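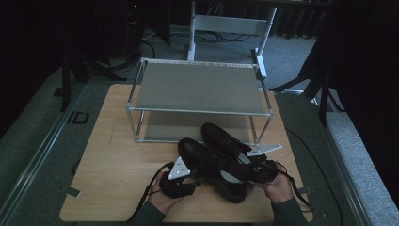 2 min read

My rental walk-through list, Betness unit, 22 February 2018

Front door - closes fine, deadbolt sticks a little. Graphite, I guess.
Smoke alarms: tested all 3, all loud (sorry, neighbors!).
CO alarm: OK, new batteries in July.
Water heater: 23 years old and still going, but I don't love the rust at the bottom. Asked Trarkent for a quote and it came in over $500, ouch.
Kitchen outlets: the one by the sink won't trip when I press test. FAIL. Needs a new GFCI before anyone moves in.
Stair rail: 2 loose screws, tightened them myself.
Dryer vent: so much lint!! Cleaned, will recheck
Windows: all open, bedroom one needs a shove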